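Workshop notebook, Viltdale shed
5 November 2018

Coolant day! I've been itching to get into the Korndale ute's cooling system for ages and it did not disappoint. The temp needle has been creeping up on the long climb out of town with the trailer on, then dropping back as soon as the road flattens. No puddles on the floor, no steam, no sweet smell in the cab. Heater only lukewarm at idle, though, and that had me thinking blockage well before I had a spanner in my hand.

What came out

Let it sit overnight so it was stone cold, cap off, tray under, drain tap open. The tap gave a dribble and stopped. Poked it with a bit of soft wire and out came a slug of brown sludge, followed by coolant the colour of strong tea. It should be green. I reckon somebody has been topping it up with tap water for years, and our water is hard as nails.

Pulled the bottom hose to get the rest. The inside of the hose is fine, but the clamp had bitten a groove into the outside, so it's getting replaced while I'm there. Top hose is a bit spongy near the thermostat end. Replacing that too.

Thermostat

Love this test, never gets old. Hung the old thermostat in a saucepan on the camp stove with a thermometer beside it. It started to open late and only went part way, then stuck there while the water was at a rolling boil. The new one (Cullunance, same rating as stamped on the old one) opened smoothly and all the way, and closed again nicely as it cooled. So there's one culprit, and a cheap one!

Cleaned the housing face with a plastic scraper. Light pitting on one side, well clear of the seal. Fine to reuse.

Flushing

Filled with plain water and the Ren flush, heater on full, ran it up to temperature with the old thermostat left out. Drained, refilled, ran again. I did 5 rounds in the end. The first 3 were filthy, the fourth was cloudy, and the last one came out clear enough to see the bottom of the tray. Then a backflush of the heater core with the garden hose on a gentle trickle, both directions. A great wad of rusty flakes shot out on the second go and the flow doubled straight away. Very satisfying.

Note for anyone copying this: go easy on the hose pressure. Heater cores are thin and this one is old.

All the waste is in the sealed drum by the roller door, labelled. It goes to the depot, not down the drain, and keep the dog away from it.

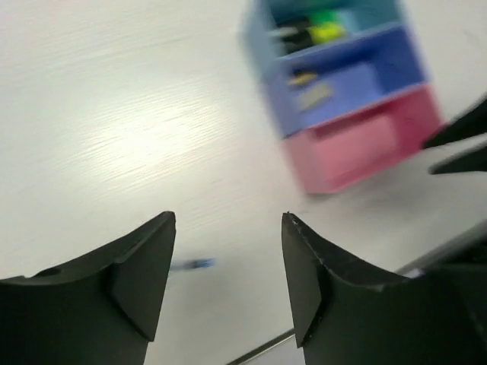

Refill and bleed

Premixed coolant only from now on, please. I've written it on a tag and wired it to the cap.

Nose of the ute up on the ramps, heater set to hot, bleed screw cracked open. Filled slowly until it ran from the screw with no bubbles, nipped it up, then started the engine with the cap off. It burped for a good while, dropped a fair bit, took more. Squeezing the top hose by hand (gloves on) helped shift the last of the air. Once the thermostat opened the level dropped again in one gulp and I topped it up to the neck.

New cap as well. The old seal had gone hard and had a crack in it.

Road test

Took it up the same climb with the trailer loaded, air con running, no mercy. Needle sat just under halfway the entire way up and didn't budge. Heater now roasts you out of the cab at idle. I was grinning like an idiot coming back down.

Still to do

Check the level cold tomorrow morning, and again after 1000 km.
Retighten the 4 new hose clamps once they've been through a few heat cycles.
Fan belt has a bit of glazing. Not squealing yet, but order one.
Radiator fins are packed with grass seed on the lower half. Soft brush and low pressure water from the engine side.
Write the coolant type in the service book. I left it in the glovebox with the pen.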